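What the arms changed on our folding floor

Posted 29 Apr 2018
By Yasaman Tehrani

I've worked at Jurncombe for three years, first on the sorting belt and then on the folding tables, and I've been meaning to write about the folding side since it started to change. We're a commercial laundry with a secondhand clothing line on the back of it. Bags come in, things get washed, and then every piece has to be picked up, looked at, zipped or buttoned, folded and put in a stack for the shop orders. The washing was automated before I got there. The folding was us.

When the company signed with Gendosier to try robot arms on the tables, we got a short meeting and a one-page handout. The handout said no positions would be cut during the trial. It didn't say anything about after. People read it a few times and went back to work.

There are 29 of us across the two shifts. Before the trial, 19 did nothing but fold. Now three of those people work at the robot table and the rest fold by hand the way we always have. I was one of the three who moved, mostly because I asked.

My job title is "cell attendant." What I do is lay out garments, watch the arms work, step in when something snags, and fill in a log at the end of every batch. I also sort the pile before it goes on the table. Towels and T-shirts are easy. Anything with a hood, a lining or a zipper is slow, and those are the pieces I get asked about most when the Gendosier people call. 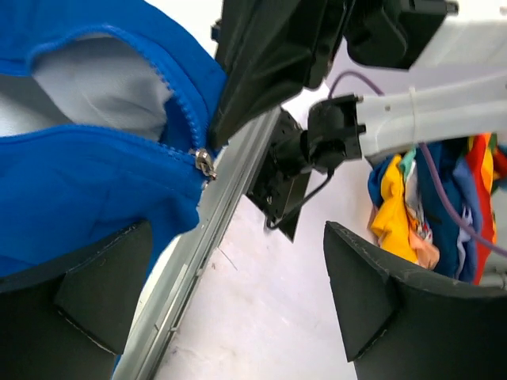

Jurncombe, March

A zip-up sweatshirt is a good way to explain the whole thing. The blue one on the table is hanging open, with the gray fleece inside showing and the slider sitting at the end of the teeth. A person picks that up, shakes it once and knows where the sleeves are. The arms don't get to shake it. They have to find an edge, get a grip on it and pull without bunching the rest, and the bright stuff in the heap next to it still has to be done too. A yellow piece or a striped one is all the same to me, but the software treats each new fabric as its own problem.

In our worst week the log showed 751 pieces through the robot table. A good hand folder beats that without trying. The company knows it. The manager told us the point of the trial is to see what the table can do on the overnight hours, when we've never been able to keep people.

So what has changed? My wrists don't hurt. That's the first thing, and I would have taken the job for that alone. Folding all day is the same four motions, and I was wearing a brace by the end of my second winter. Now I'm on my feet and walking back and forth, and my back is a bit worse but my hands are fine.

The second thing is that it's quieter, and I don't love that. At the hand tables you stand across from somebody and talk all shift. At the robot table I'm looking at arms and cables and a screen. I take my lunch at the old time so I can still eat with the others.

The third thing is pay. The three of us got a small raise for the new title. The hand folders didn't, and a couple of them have been cool with me about it. I understand why. They're still doing most of the volume. I brought it up with the manager in March and she said it was being looked at.

I also didn't expect to care about the log as much as I do. For years nobody asked me anything about how a sweatshirt should be folded, and now I write it down every day and someone reads it. Last month they changed the order of the steps for hoods after I complained that the hood kept ending up underneath. It went on top after that, on most of them anyway.

There's another firm, Wirker, that came through to look at the bagging end. I don't know what will come of it. The baggers asked me what it was like and I told them more or less what I've written here — get the job description in writing, ask about the pay before you say yes, and bring shoes you can walk in.

The trial has been extended through the summer. I'll post again when they tell us what happens to the overnight shift.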